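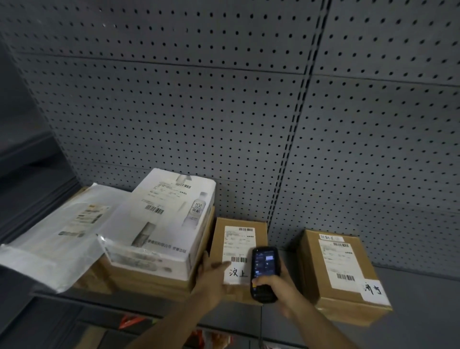

紙の通知は自分で読む前に、まず写真をとって先輩に送ります、と回答者の一人はアンケートの自由記述に書いた。先輩が忙しいときは、返事が来るまで机の上に置いておくそうである。私たちはこの回答を読んで、調査の題を変えることにした。はじめの題は「留学生の漢字の力と生活」であったが、漢字だけの問題にすると、この人の困り方を説明できないと思ったからである。

生活の通知文はどう読まれているか
―期限、受け取り、返送の表現を中心に―

2021年10月
Hernham授業プロジェクト 通知文班

1. 調査の目的

私たちの班は全員が日本語を外国語として勉強している。教室では新聞の文章や小説も読むようになったが、郵便受けに入っている短い紙を読むときに、まだ不安を感じる。通知文は短いので、やさしいと思われやすい。しかし、短い文章には前後の説明がないため、一つの言葉がわからないと全体がわからなくなることがある。

この報告では、寮やアパートに住む学生が受け取る通知文を集め、どのような表現が読みにくいかを調べた。次に、同じ内容を書き直した文と比べて、読む人の理解がどう変わるかを見た。

2. 資料と方法

資料は、学生寮Zidoraと、Udora地区のアパートで集めた。7月に寮の掲示板と回収箱を使って協力をお願いし、約200枚の通知文を集めることができた。水道の工事、ごみの出し方、荷物の保管、図書の返却、健康診断のお知らせなどである。名前と部屋番号は、集めた日に黒いペンで消した。

読む調査には23人の学生が参加した。出身の国は聞いたが、今回は国による比較をしていない。参加者が少ない国が多く、比べても意味のある結果にならないと先生から助言をいただいた。

調査に使った文は、荷物の保管についての通知である。もとの文をA文、私たちが書き直したものをB文とした。参加者にはA文とB文の2種類を別の日に読んでもらい、次のことを質問した。いつまでに、どこへ、何を持って行くか。行かなかった場合、荷物はどうなるか。辞書は使ってもよいが、使った言葉に線を引いてもらった。

A文は次のとおりである。

 お預かりしておりますお荷物につきまして、保管期限を経過した場合は、差出人様へ返送させていただきますので、あらかじめご了承ください。

B文は次のとおりである。

 あなたの荷物を預かっています。紙の右上の日までに取りに来てください。その日を過ぎると、荷物は送った人に返します。

3. 結果

3.1 期限の表現

一番多く線が引かれた言葉は「経過」であった。「経」も「過」も授業で習った漢字であるが、「保管期限を経過した場合」という形になると、期限の前のことか後のことか迷う人がいた。面接で聞くと、「経過」は「途中」という意味だと覚えていた人がいた。たしかに教科書には「手術後の経過」という例があり、これは途中の様子を表している。この人は言葉を知らなかったのではない。知っている意味をていねいに使った結果、通知を反対に読んだ。

B文の「その日を過ぎると」では、この間違いは見られなかった。ただし、「その日」がどの日かを紙の上で探すのに時間がかかった人がいる。日付は文の中に直接書いたほうがよかったと、調査の後で気がついた。

3.2 だれがするのか

「返送させていただきます」も難しかった。自分が荷物を返送しなければならない、と理解した参加者がいたのである。「させる」と「いただく」がいっしょに使われると、動作をする人が見えにくい。敬語の授業で「させていただく」は自分の側の動作だと習ったが、実際の通知で「自分」と言っているのがだれかは、紙の下にある小さい会社名を見ないとわからない。

班の中でも、この点について意見が分かれた。B文は主語がはっきりしているが、少し冷たく聞こえるという意見があった。とくに「荷物は送った人に返します」は、怒られているように感じると言った人がいる。A文の敬語は意味がわかりにくくても、ていねいに扱われている気持ちはする。私たちはこの感じ方も大切な結果だと考える。

3.3 漢字がわかる人の読み方

中国語を使う参加者は、A文を速く読んだ。しかし、速く読めた人が必ず正しく答えたわけではない。「了承」を見て、何か書類に同意のサインをするのだと考えた人がいた。漢字の知識は読むことを助けるが、日本語の通知の習慣までは教えてくれない。

比較のために、中国語の短い表現も資料に入れた。たとえば「超期退回」は、期限を超えたので戻す、という内容を四つの漢字で表している。日本語で「期限切れのため返送」と書けば意味は近い。どちらも仕事をする人の間で使う短い言葉であり、お客さんに向けた文の長さと大きく違うことが興味深かった。 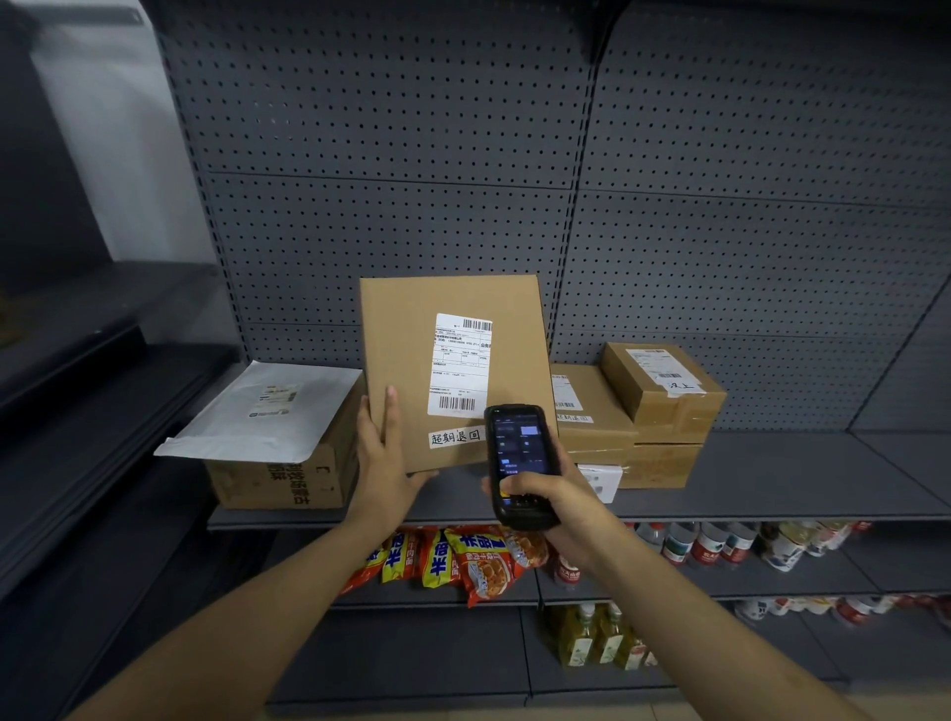 写真2 箱を棚に立て、手持ちのスキャナーを向けているところ。送り状の下の白いシールに手書きで「超期退回」とある。

3.4 紙の形について

言葉の外にも原因があった。集めた通知文の中には、大切な日付が、連絡先や注意書きと同じ大きさで印刷されたものが多かった。参加者は太い字から先に読む傾向があり、太い字が「お知らせ」だけの場合、どこを読めばよいか決められない。印刷所Bañuelosで働いている方に見ていただいたところ、太字は一枚に一か所と決めている、と教えてくださった。私たちが作った紙には太字が多すぎたようである。

また、ひらがなを増やせば読みやすくなるという予想は、あまり正しくなかった。「あずかっています」と全部ひらがなで書くと、「あず」で切って読もうとした人がいた。漢字を残して、上に読み方をつけた形のほうが好まれた。

4. 言葉のリストについて

はじめの計画では、通知文の言葉を集めた4000字の解説を作り、Zidoraの新入生に配る予定であった。半分ぐらい書いたところで、寮の先輩に読んでもらった。先輩は、これを読む時間がある人は辞書を引くでしょう、と言った。残念であったが、そのとおりだと思い、一枚の紙に短くした。

一枚の紙には、「までに」「以降」「過ぎる」「経過」の違いを線の図で示した。図の左が前、右が後である。右から左に文字を書く言葉を使う学生から、時間の向きが反対に感じるという意見をもらったので、矢印の先に「後」という字を加えた。

5. 反省と残った問題

参加者は全員、調査に協力しようと思ってくれた人である。通知をいつも読まないで捨てている人の声は、この方法では聞けなかった。また、A文を先に読んだ人は、B文を読む前に内容を知っている。順番を半分の人で反対にしたが、別の内容の文を用意するほうが正確であったと思う。

Udora地区では、外国語を併記した通知も見つかった。併記の文が日本語の文と少し違う内容になっている例があり、どちらを信じるかという質問をしてみたかったが、時間が足りなかった。次の学期に通知文班が続く場合は、ここから始めてほしい。集めた資料は、班の棚の青いファイルに種類別に入れてある。健康診断の通知だけは、まだ分類が終わっていない。

関連する報告
・ごみ分別表の絵と文字(生活班)
・Udora地区のバス停に書かれた言葉
・寮の規則を声に出して読む
・敬語の「お」と「ご」をどう選ぶか
・Hernham授業プロジェクト 発表会の記録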